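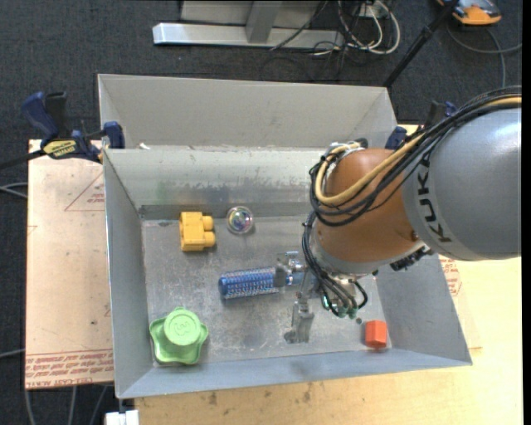 The gray bin, with the blue brush-like cylinder in the middle of it all.

March 31, 2018

I have been meaning to write about the bin for weeks, and since it has rained all Saturday and the laundry is done, I have run out of ways to put it off.

Every house we've lived in has had a place where the odds and ends go. At my grandmother's it was a cookie tin, and in our first apartment on Trera Street it was a drawer that only opened if you lifted it a little. Now it's gray sheet metal with sloping sides, and I have grown very fond of it. The floor of it is scratched and scuffed all over, with cloudy patches that I once spent a whole evening trying to polish out (vinegar, then baking soda, then both at once, which was exciting but not useful). I've decided to think of it as character.

What I love is how things look when there are only a few of them in there. The yellow building block with its two round studs is such a cheerful thing, and next to it the little clear ball has purple and green and pink in the middle, and I could look at that for far longer than a grown woman should. I had a marble a bit like it when I was small and I cried for 2 days when it went down a storm drain.

The bright green knob with the wavy edge is my other favorite. It's shaped like a star that has gone soft at the points, and there's a mark raised on the top. I do like a knob you can get your whole hand around! The small orange-red block over in the other corner is harder to love, but the color is good, and I'd miss it.

My rule for April is going to be that anything that lives in the bin gets looked at once a month. If it has a home, it goes home. If it doesn't, I ask myself whether I'd pay 3 dollars to have it back, and if the answer is yes it stays. I tried this on the hall closet in the winter and got rid of 90 things – mostly hangers, I admit, and a great many Plidia jar lids without any Plidia jars to go with them.

The blue brush passes easily, by the way. Good bristles are worth keeping. Next week I'm starting on the shelf over the washing machine, and I'm already dreading the paint cans.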